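Nakness Two-Arm Recording Station

Product code NK-300
Page revised Sep 1, 2021

Overview

The Nakness Two-Arm Recording Station is a complete bench for gathering demonstrations of two-handed work. An operator guides the arms through a task, and the station stores joint positions, gripper commands and camera views against a single clock. The resulting episodes may be used to train a learning system without further alignment.

The station is supplied to university laboratories, technical institutes and company research groups. It is assembled and tested at the Costa workshop before shipment and arrives in 2 crates.

Enclosure and work surface

Both arms are mounted on an aluminum rail at the front of the table. Patterned walls close the other three sides. The chevron print gives the cameras a fixed and detailed background and keeps movement in the room out of the recordings. Wall panels may be ordered in plain gray for groups whose earlier data was gathered that way; the two backgrounds should not be mixed within one task set without a note in the episode record.

The work surface is matte white and may be wiped with a damp cloth. Solvents are not to be used. Scuffs from ordinary use do not affect recording, and replacement tops are available from stock.

Recording software

Each station includes one license for Prurden, the recording and review program. Prurden opens a new episode when the operator presses the left pedal and closes it when the pedal is pressed again. The right pedal marks an episode as failed. Failed episodes are kept in a separate folder and are not deleted, as many groups later find a use for them.

Every episode carries a task name, an operator code and a short free-text note. The review window plays all camera views together with the joint traces. Export is to open file formats only.

The Dukenero task library

Purchasers receive access to the Dukenero library, a set of 181 written task sheets prepared under the direction of Agata Donati. Each sheet states the objects required, the starting layout, the permitted variations and the condition under which the task is considered complete. Soft goods form the largest section and include cloths, sleeves, pouches and shopping bags.
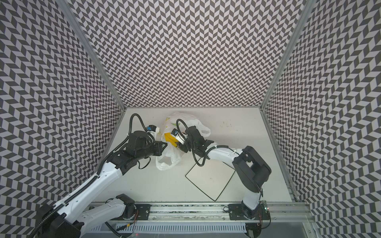
For tasks with bags, the sheets ask that the bag be crumpled by hand and set down again before each episode. Operators should not smooth it between attempts. A bag that has torn is to be replaced, and the change entered in the note. Sheets in this section recommend 300 accepted episodes per task before a first training run — more where the contents of the bag are varied.

Training and support

A two-day course for operators is included in the price and is held at Costa or at the purchaser's site. Instruction is given by Malsha Herath and Ettore Marras. Participants should bring the task list they intend to record, and time is set aside on the second day for working through it.

Service and care

Gripper fingers should be inspected weekly and cable chains monthly. The station requires a full calibration after every 2,000 episodes, or whenever an arm has been removed from the rail. Calibration boards are supplied with the station and must be stored flat.

Ordering

Quotations are prepared by Carmela Caruso at the Nakness sales office. Requests should state the number of stations, the wall pattern and the supply voltage at the site. Questions on data formats may be addressed to Sidra Hashmi.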